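From: Achilleas Sarantis
To: kitchen-staff list
Subject: Re: [kitchen-staff] plating line and our hours

> Does anyone know what happens to the morning crew once
> the arms take over plating at Karunaratne? I've been
> folding buns there for 5 years and would rather hear it
> from one of us than read it on the board.

Thanks for asking this out in the open, and sorry for the slow answer — I wanted to sit down with a cup of tea and do it properly. We went through the same thing at Plenura in March, and I remember very well how my stomach felt that week.

The folding is still done by hand with us, every pleat of it. What moved over is the step from steamer tray to plate, one bun at a time, and you'd be surprised how much patience even that takes.
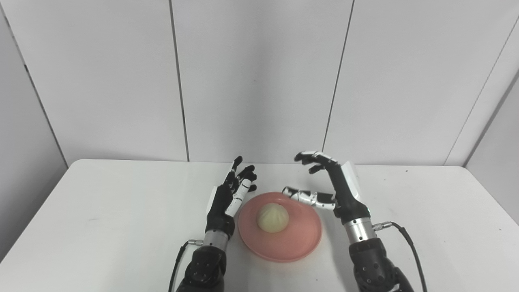 Two of our people switched from plating to looking after the station, and they got 2 weeks of paid training first (do ask for that in writing!). My own wrists are happier, I'll admit, though I miss the chatter at the old plating table more than I expected to. We start at the same hour as before, but the breaks are staggered now, and that took some arguing.

If it would help, come by any afternoon after three and talk to the crew yourself. I'll make sure there's something warm to eat.

All my best to everyone on the early shift,
Achilleas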